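Can a robot put the cups away yet? Final report, Household Tasks group
Imtiaz Patwary, Lutfa Weerasinghe, Szymon Zieliński
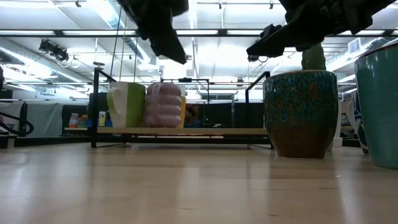

Feven Tesfamariam read our first draft and wrote in the margin that a chore is only done when a person doesn't have to go back and check it. We had been scoring each grasp on its own, so we went back to the logs and scored whole chores instead. The results got worse, and those are the ones reported here.

1. Task

The project was called Plandlow. The set-up has two grippers over a table, with a mug and a cup on a low shelf and some pots and planters to one side. The chore was to take a named cup from the shelf, set it down on the table and return it, without touching anything else. A person does this without thinking about it.

2. Method

We ran 102 attempts in April, all with the same control software. An attempt counted as done if the cup ended upright on the shelf and no one had stepped in. Knocking a planter was a fail, even if it stayed standing.

3. Results

Over half of the attempts were done by our first measure. By Feven's measure it was fewer, as we had often nudged a cup straight afterwards and not written it down. Szymon found these by going through the video.

Handles were the main trouble. When the handle faced the gripper the grasp was usually fine. Turned to the back, the arm tried the rim and slipped. See-through cups were harder than solid ones – the depth readings came back patchy.

The planters caused fewer problems than we expected, although the planned paths round them were slow.

4. Discussion

For a shop floor, where the same item sits in the same place, we think this could be useful now with someone nearby. For a kitchen we would say no. Lutfa disagrees in part and thinks slow is acceptable if the house is empty.

5. Still to do

Repeat with wet cups. Fix the logging so that every touch by a person is recorded. The spare finger tips go back to the store cupboard.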